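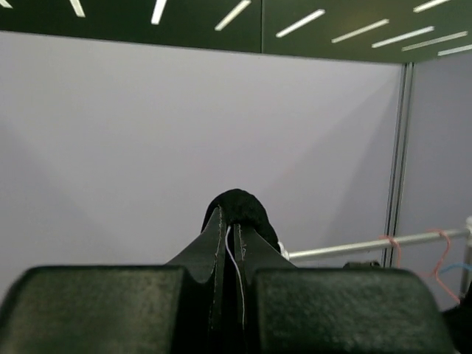

Running Two Operating Systems on One Lab Laptop
Student project report, Fairclough computer lab
2019-08-20

Why we picked this project

Our lab has a cupboard of older laptops that most students walk straight past, and I have always had a soft spot for them. They are slow to wake up and the fans are noisy, but the keyboards are lovely and it seemed a shame to let them sit. Two of our class programs only run on Windows, while the writing course asks for Linux, so my partner and I wondered if one machine could do both jobs without driving anybody crazy.

Setting up

We used a laptop we call Stanell (all the lab machines have names on a strip of tape) and left a second one, Dedlow, just as it was so we could compare. Stanell already had Windows on it. Before touching anything we copied the whole drive to an external disk, and I am very glad we did, as you will read in a moment.

Next we shrank the Windows partition to make 200 GB of free space and put the Linux installer on a USB stick. The laptop would not start from the stick at first. We spent most of an afternoon on this before we found that fast startup was still turned on in Windows – once that was off, the installer came right up and the rest was quite pleasant.

What went wrong

On our first try we picked the wrong partition for the boot loader, and Stanell would only start Linux. Windows was still on the drive but it did not show in the menu. We put our copy back and began again, reading each screen out loud to each other this time, which felt silly but helped a lot. We also made the Linux boot partition too small, only 513 MB, and it filled up after a few kernel updates. We cleared out the old kernels and made a note to give it more room.

Results

We restarted into each system 5 times and wrote down how long it took to reach the login screen. Linux was quicker every time. Windows took the same time on Stanell as it did on Dedlow, apart from the 4 seconds the menu waits for you to choose.

Sharing files was the part I enjoyed most! We made a small extra partition called Prena that both systems can read, and we keep our homework there. The clock still jumps when we switch from one system to the other, and we have not fixed that yet. We would like to look at it in January, when the lab is open to us again.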